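The Pink Basket Gets a Turn
Posted by Ekaette Iyamu, Monday, June 25, 2018

Bathroom stuff day! I have been looking forward to this one since the spice drawer (yes, really), and it did not let me down.
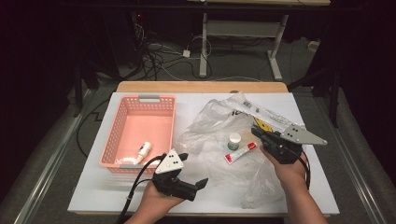
I'm a big believer in doing the small things on a table and not squatting on the bathroom floor with a flashlight in my teeth. Bring it all out, give it a flat surface, and suddenly you can see what you own. Tubes, jars, little bottles, the packets that always end up underneath everything else. I love this part so much. It's like going through coat pockets in December and finding a five!

The basket
Salmon pink, holes all down the sides, gray handle tabs at the two short ends. I adore a basket with holes. You can peek in without digging, and crumbs and dust don't settle in the corners the way they do in a solid bin. Handles at the ends mean you can slide it off a high shelf with both hands.

The bag
One of the big see-through plastic ones with printing at one end. Bags like this are wonderful for holding a pile together for a day or two, and terrible as a home for anything. They slump, and then the small jars roll into the folds and you buy another one.

The little white jar
White lid, green band on the label. Short round jars like to stand up, so let them! Put them along a side wall of the basket where they have something to lean on.

The tube
White and red. Tubes go in last, on top, or standing on their caps if you have a cup to spare. I used an old Ollus mug for mine at home for years and it was perfect until the handle came off.

The long packet
White and yellow, and the sort of thing that slides under a bag the second you look away. Long flat boxes go in first for me, up against the long side, and everything else fits around them.

The bottle
Small, white, dark cap, a stripe of red on the label. Bottles can lie down if the cap is a good one. If you don't trust the cap, stand it up.

A few of you asked after the kitchen post how long I give a basket this size. I set the timer for 20 minutes and then I let myself have 35, every single time. The checking of dates is what eats it up, so have your reading glasses nearby and a good light. Anything past its date goes in a separate pile for the pharmacy drop-off.

Next up is the hall closet, with the Nwachukwu shelf dividers I finally ordered. There are so many scarves in there. I can't wait!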